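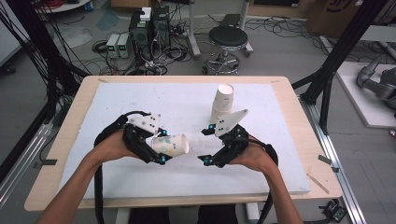 Loyalty cards and vouchers: your questions

By Chaltu Gashaw
4 min read
Last updated 23 Apr 2018

I wrote up how we dropped daily deals and went back to paper loyalty cards at Isetti, my little coffee bar, and my inbox has been full ever since. Most of you are asking the same few things, so I've put my answers in one place.

Why did you stop doing the deal sites?

Money, mostly. We sold 300 vouchers in one go, half price, and then the site took its cut of what was left. I was making less on a flat white than I was paying for the milk and the person steaming it. We did get a lovely busy fortnight (my feet have never hurt so much) but very few of those faces came back at full price.

Would you ever run one again?

Maybe, with a cap. Binta Adeleke runs a bakery and sold 100 vouchers for a box of buns, weekdays only, mornings only. She filled her dead hours and didn't upset her regulars. If I'd put "not valid Saturdays" on mine I'd probably be writing a cheerier page!

Stamp card or app?

I went with card. I had a demo of an app and it was perfectly nice, but the monthly fee didn't suit a shop my size. We had 500 cards printed for less than one month of it. If you've got several branches, ask somebody with several branches – I'm the wrong person.

How many stamps before the free one?

We do nine, then the tenth is free. I tried six for a while and it was too generous for our prices. Have a look at what your regulars buy in a month and work back from there.

Don't people cheat?

A bit. Get an odd-shaped stamp and keep it behind the counter, not next to the till where ours used to live. I don't lose sleep over it.

How do you know it's working?

We keep the full cards in a jar and tally them at the end of the month. In December we took in 151, our best yet. It's not very scientific, and I can't tell you who would have come anyway.

What about vouchers people still turn up with?

Check the terms you signed, as they vary. I honoured mine for a month past the date and then put a polite sign up. One man was cross. Everyone else bought a coffee.

Can I put my own question to you?

Yes please, in the comments. I read them on Monday evenings, so give me a few days. If it's a tax question I'll only send you to your accountant, I'm afraid.

14 comments
Shared 37 times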